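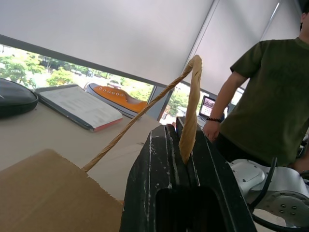
my sister in law says just buy the reusable bags and quit complaining. Ok. I have 1000 reusable bags. they live in the trunk. they do not come into the store with me, ever

anyway. thread on grocery bags bc I am mad and its Thursday

Iritz switched to paper in February. Fine! Good even. But the handles. Twisted paper handles glued on with what, spit?? Two bags last night, 2 handles gone before I got to the car. Pickles on the asphalt

Cukex across the road still has the flat handles, folded over, glued inside the bag. Never lost one. Uglier bag, whatever, my eggs made it home

"double bag it" then it's 20 cents instead of 10 and you're holding four handles that all want to quit at different times

Rebelo charges nothing for bags but they're the no handle kind. You hug it. Up three flights. With a toddler. Love that for me

things I have learned: cans on the bottom, obviously. Milk goes OUTSIDE the bag, milk has its own handle. anything frozen sweats and then the bottom gives out, so frozen gets its own bag or you carry it in your armpit

also lift from the bottom for the first step out of the cart, thats when the handles go. the cashier at Iritz told me this like it was a family secret

someone asked about Cinatico delivery. Tried it. bags came stapled shut, stapled thru the bread

what I do with the dead ones: compost liner, shipping filler, kid draws on them. handles I pull off and use to tie up the tomato plants, they last til the first real rain

ok going in for onions. bags are in the trunk. Im already at the regsiter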